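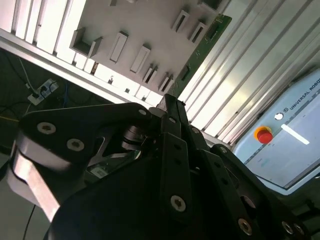 Fig. 1. Gripper, close view: black finger link with three hex-socket screws, aluminum plate beneath.

Popular Song Analysis
Unit 2: The Pre-Chorus
Notes prepared by Samina Yousafzai

2.1 Terms

A verse carries new words each time over music that mostly repeats. A chorus repeats both words and music and normally holds the title line. The pre-chorus is a short section between the two. Its music returns each time; its words may or may not.

Some writers call the same section a "lift," "climb" or "build." Use "pre-chorus" in written work. "Bridge" is sometimes heard in this sense too, mainly in older British usage. In this course the bridge is the contrasting section that comes late in the song, usually after the second chorus.

2.2 Telling a pre-chorus from the end of a verse

Look for a change in at least two of the following at the point where you want to draw the line:

Harmony. The chord pattern of the verse stops. The new pattern often avoids the tonic and ends on IV or V.
Phrase length. Verse phrases of four bars give way to phrases of two bars, or one.
Melody. The range moves up, or the line holds on one pitch while the chords change under it.
Texture. Drums drop out, a snare pattern doubles, or a held keyboard part enters.

A change in only one of these is usually treated as a variation inside the verse. Mark it on the chart as V(b) and explain it in a footnote. Cases that could go either way are common, and a footnote is enough to get full credit.

2.3 Worked chart: "Pramemton" (Hawi Birhane, demo version)

Intro: 4 bars, I
Verse 1: 16 bars, I – vi – IV – I
Pre-chorus: 8 bars, ii – IV – ii – V
Chorus: 16 bars, I – V – vi – IV
Verse 2: 8 bars
Pre-chorus: 8 bars
Chorus: 16 bars
Bridge: 8 bars, vi – iii – IV – V
Chorus: 16 bars

The total is 100 bars. Verse 2 is half the length of verse 1, so the second chorus arrives sooner than a listener would expect from the first pass. The pre-chorus keeps its full length both times. There is none before the last chorus; the bridge ends on V and takes over that job.

Note the two ii chords. Neither the verse nor the chorus uses ii, and the chord alone marks the section for the ear. The bass stays on the root throughout, so slash chords are not needed on this chart.

2.4 Pre-choruses that do not build

The energy of a pre-chorus can also go down. In the album version of the same song, the drums stop at the pre-chorus and the vocal is doubled an octave lower. The chorus then sounds louder than the meters show — compare the levels yourself before writing that it "gets louder." Loudness, density and register are separate measurements and should be reported separately.

2.5 Reading and exercise

Read Calado, "Short Sections in Long Songs," in the course pack, from page 34. Skip the appendix.

Chart one song of your choice that has a pre-chorus. Give bar counts, Roman numerals and a comment of no more than 300 words on where the section starts. Charts are due at the start of class on Wednesday. Parveen Memon has the listening room key until then.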